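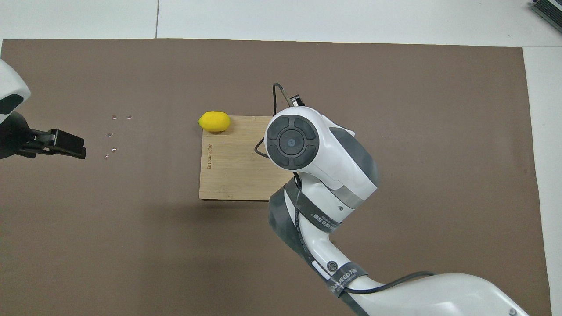 The Clomer bench: lemon top left on the board, right arm hovering over the other side.

Clomer two-arm bench, reviewed by someone who used to do its job
Posted Friday, May 5, 2023

I work the drinks counter in the staff canteen at Zimevex, out on the Ladach road, and for three months I have shared it with a pair of arms. Management leases the Clomer for £312 a month and paid another £2770 for installation and training. The training was a morning with biscuits, and the biscuits were very good.

What you get is two white arms on a table, each with a black gripper. Ours work on a brown mat with a bamboo chopping board in the middle. The idea is that the arms set out the bits and pieces for each drink and a person (me) does the cutting, pouring and smiling. I had hoped for it the other way round on the smiling.

Picking things up

Better than I expected. The gripper comes straight down over the board and can hold a little wooden thing shaped like a goblet without any fuss. I'd been sure it would crush everything we own. It is slow, mind. I can lay out a tray while one arm is thinking about a cup, and the other arm has a habit of hanging about with its fingers open, like my old supervisor near a full dishwasher.

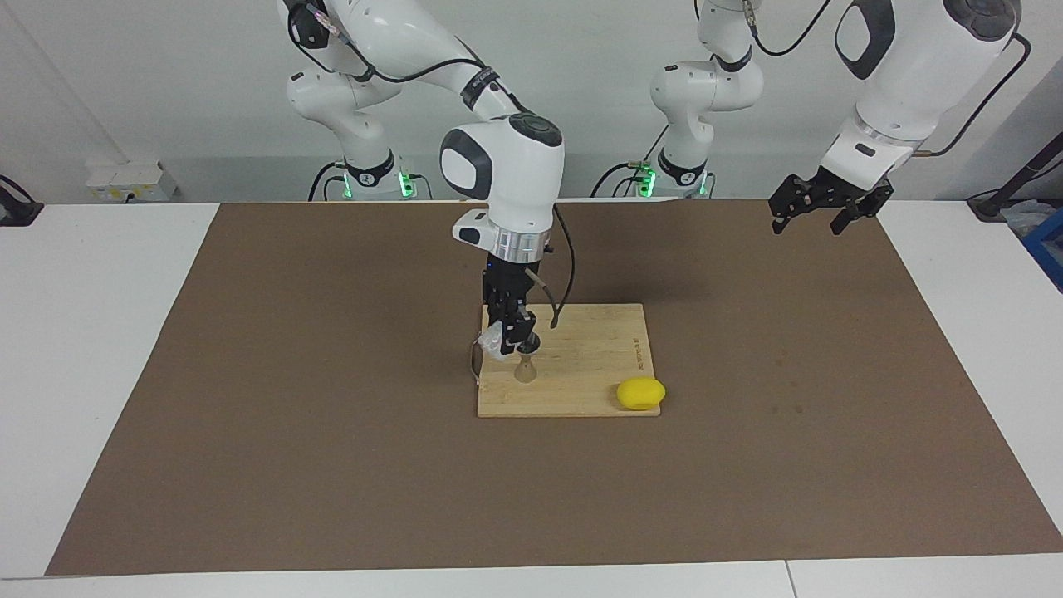
What it's like to work next to

Quieter than the old ice machine, which isn't saying a lot. The cables bothered me at first as they loop up over the wrists, but I've yet to catch a sleeve on one. You do need to put things back where the arms expect them. I used to keep my lemons wherever there was room, and now I have a lemon position, and so does the woman on the late shift, and we have had words about it.

The bigger change is to the day itself. Before, I did the whole job from cupboard to customer. Now I stock, check, wipe and wait, and in between I talk to people far more than I used to. Some of them like that. My hours haven't been cut, though the person who left at Christmas wasn't replaced, and I notice that when there's a queue. The leaflet from Clomer says "frees up your team". It freed up one of us completely.

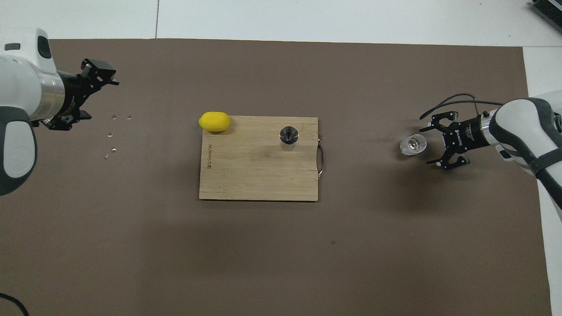 My wrists have stopped aching, and I'd be a liar if I left that out. We got through 471 drinks in our busiest week, and I went home on the last day of it able to open a jar.

Support is by telephone, from an office in Pant. They answer quickly and are kind, and they will ask you to turn it off and on again.

Bad points: slow, fussy about where things go, takes up a whole table, and can't tell you who wanted oat milk. Good points: turns up on time and has never touched the radio.

Would I buy one? On my wages, no. Would I hand it back? Ask me in July when the lease is up - I've put my name down to be asked, and so far the form has been "received".

Three stars out of five. One of them is for the biscuits.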